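Module 4 : Règles et bonnes pratiques pour la collecte de démonstrations par capteurs portés
Atelier Clestbridge, semestre de printemps, notes de cours

Ces notes reprennent la deuxième partie de la séance. Elles concernent la démonstration faite par une personne assise à une table, avec un dispositif tenu ou porté à la main. Les règles générales de sécurité du module 2 restent valables et ne sont pas répétées.
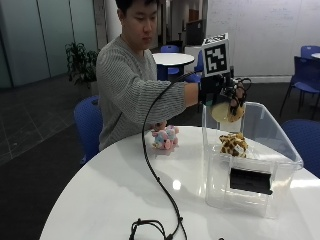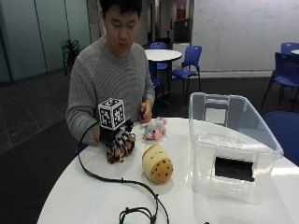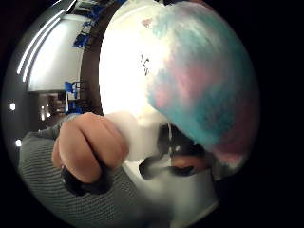

4.1 Pourquoi nous avons besoin de règles écrites

Une démonstration est une donnée que d'autres personnes vont utiliser plus tard, souvent sans avoir vu la salle. Si deux opérateurs font la même tâche selon deux habitudes différentes, le modèle apprend un mélange des deux, et il devient difficile de comprendre d'où viennent les erreurs. Dans le projet Toklow, nous avons dû écarter 149 enregistrements parce que la consigne de départ n'était pas la même pour tous les opérateurs. Les mouvements étaient corrects. La faute était dans la préparation.

4.2 Le poste de travail

La table doit être stable et de hauteur fixe pendant toute la série. Une surface blanche et brillante est permise, mais il faut contrôler les reflets du plafond avant de commencer, car un point trop lumineux peut gêner la lecture des marqueurs. Quand on travaille avec un bac transparent, le même contrôle se fait pour les parois et pour le bord supérieur.

Les chaises voisines restent à leur place entre deux prises. On ne demande pas un fond neutre : un lieu de travail ordinaire convient bien. En revanche, on note dans la fiche tout changement important du fond (meuble déplacé, lumière éteinte, tableau effacé).

4.3 Les câbles

C'est le point le plus souvent négligé dans les travaux rendus l'année passée. Le câble du dispositif doit laisser au bras sa liberté complète, y compris dans la position la plus éloignée de la tâche. Trois obligations :

- garder une longueur libre suffisante entre la main et le premier point d'appui ;
- ne jamais faire passer le câble entre l'objet à saisir et sa destination ;
- ranger la longueur en trop hors de la zone de manipulation, sans tension sur le connecteur.

Si le câble touche un objet pendant la prise, l'enregistrement est marqué « contact câble ». Il n'est pas supprimé par l'opérateur. La décision appartient à la personne qui fait la relecture.

4.4 Les marqueurs

Un marqueur fiduciaire imprimé sur les faces d'un cube permet de suivre la main sous plusieurs angles, à condition qu'une face au moins soit lisible par la caméra fixe. L'opérateur évite de tourner le poignet plus que la tâche ne le demande. Les faces sont nettoyées avec un chiffon sec, jamais avec de l'alcool, et on remplace le cube dès qu'un coin est usé. La procédure Meinecke, distribuée en janvier, prévoit un contrôle de la lecture toutes les 50 prises.

4.5 Les objets

Les objets mous (peluches, tissus, sachets) posent une difficulté particulière : leur forme change après chaque saisie. Il faut donc décider à l'avance si on remet l'objet en forme entre deux prises, ou si on le laisse comme il est tombé. Les deux choix sont acceptables, mais on n'a pas le droit de les mélanger dans la même série.

Pour une tâche de rangement, la fiche indique aussi l'ordre des objets, ou bien la mention « ordre libre ». Un objet léger et fragile, par exemple en papier ou en sucre, demande une fiche séparée, avec le nombre maximal de saisies avant remplacement.

4.6 L'opérateur

Les manches longues sont autorisées si elles ne couvrent ni le capteur ni les marqueurs. Les bagues et les montres se retirent des deux côtés. Une série continue contient au plus 17 prises, suivies d'une pause de 8 minutes, dispositif retiré. Le poids du matériel est faible, mais la fatigue du poignet se voit très bien dans les trajectoires.

Si le visage de l'opérateur entre dans le champ de la caméra fixe, son accord écrit doit exister avant le premier enregistrement. Un accord oral n'est pas suffisant, même entre collègues.

4.7 Travail à rendre

Rédigez une fiche de poste d'une page pour la tâche de votre groupe, selon le modèle Berex. Indiquez clairement le trajet du câble, la règle choisie pour les objets mous et le critère d'arrêt d'une série. Les fiches sans critère d'arrêt seront retournées sans note. La lecture à préparer pour le module 5 est le chapitre sur la synchronisation des caméras.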